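Minutes of the Hilham workroom users' meeting, February

Present: 13 of us, with apologies from 6. I took the notes again, so any mistakes are mine. We started at 18:00 in the small room because the Sampaio choir had the hall.

Last minutes

Agreed as they stood, apart from one correction. I wrote that the sink had been "mended". It had been looked at. It has been mended now, and thank you to everyone who carried water from the kitchen in the meantime.

Shelves and cupboards

The tall cupboard is still a muddle. I said I'd go through it and I did make a start – two shelves are done and labelled, the rest is glue, string and lids with no jars. Indside have offered us a second-hand set of drawers if we can fetch it. We said yes please, subject to somebody measuring the alcove first (that's me, before the end of the month).

Codotari asked whether they could have the bottom shelf for their paper rolls. Agreed, as long as the rolls lie flat and don't stick out into the walkway. I have walked into them twice.

The big table

This took up most of the evening! Everybody seems to like the brown paper on the worktable now, even those of us who grumbled when it went down. The squares marked out in blue masking tape make it much easier to say where a thing should go. Someone asked if we could do without the tape running crosswise and just keep the long strips. We had a good chat about it and left it as it is.

The paper will be changed when it's torn or sticky, and not before. Whoever changes it puts the tape back on the same lines, please. There is spare tape in locker 1801, and the key is on the hook by the door.

Sweeping up

We went back over what was settled last time. Crumbs and clippings get swept off the paper with the hand brush and dustpan, then go into the shallow tray with the black liner.

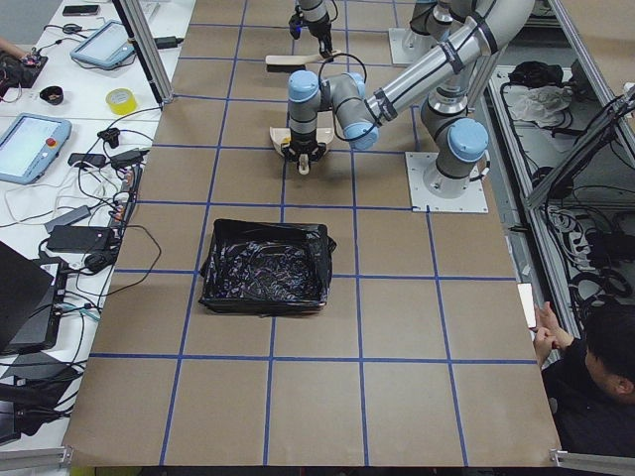 The liner wants to hang over the rim all the way round, otherwise it slides down and the bits end up underneath. I'd like us to lift the whole liner out by its edges at the end of a session and tie it before it goes to the outside bin, and that was agreed with no arguments. Scraps of clean card don't go in there, they go in the box for the Codotari children's group.

One person wanted a bigger brush. I'm rather fond of a small one for getting along the tape, but we agreed to ask Indside what they use and come back to it.

Side desk

Cables again. Please don't leave cups on the desk, full or empty. I'll put up a note.

Any other business

The kettle needs descaling. Sampaio would like the hall chairs back in stacks of 6 when we borrow them, so let's do that. Biscuits were lovely, thank you.

Next meeting at the same time next month, in the hall if we can get it. We finished at 19:40.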